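Filed under: Leather & Hides, Everyday Materials, Start Here
5 min read

Saddle stitch

Saddle stitch is a way of sewing leather by hand with one thread and two needles, one needle on each end. Both needles go through every hole, from opposite sides, so the thread crosses over itself inside the leather. The name comes from saddle and harness making. I've been doing it badly and then less badly for 17 years, and I still think it's the most relaxing thing you can do sitting down!

How it differs from machine stitch

A lockstitch sewing machine uses two separate threads, a top one and a bottom one, that hook around each other in the middle of the material. It's quick and tidy, and plenty of good bags are made that way. The trouble comes when one thread wears through, as the stitches on either side can start to work loose. With saddle stitch, each hole has the same thread passing through it in both directions, so if one side breaks the other is still holding (I've had a belt with a broken stitch for ages and keep forgetting to fix it).

Tools

You need two blunt needles, waxed thread, something to make holes and something to mark a line. Most people now punch their holes with pricking irons or stitching chisels. The older way is to mark with an iron and then open each hole with an awl as you go, and I'd say try it at least once, even if you hate it. My first set of irons was a Carrillo, bought used, with one bent tooth that left a tiny hiccup in every line I sewed.

A stitching pony, which is a small wooden clamp you hold between your knees, keeps both hands free. I sewed without one for years and my neck still remembers.
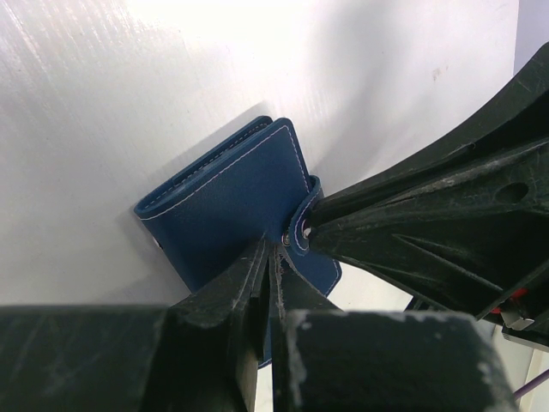
Thread comes in linen, polyester and nylon. Linen is the traditional one and it looks lovely, but it needs plenty of beeswax and can rot if it stays damp. Polyester is what I reach for most days. I go through a spool of Hodix every couple of months, and the end can be melted down with a lighter instead of being tucked back through the holes — handy when you're tired and just want to be done.

Working the stitch

Cut a length of thread about four times as long as the seam, more if the leather is thick. Pull it through the first hole until both sides are even. Then pass the left needle through the next hole, follow it with the right needle through the same hole, and pull both snug. Keep the order the same every time. If you swap sides halfway, the slant of the stitches changes and you'll see it forever.

Osaze Tamuno, who taught the evening class where I learned, had us sew 100 stitches on scrap before we could touch anything nice. Mine wandered all over the place. To finish, go back over the last two or three holes and trim.

See also: awl, beeswax, edge burnishing, harness making, lockstitch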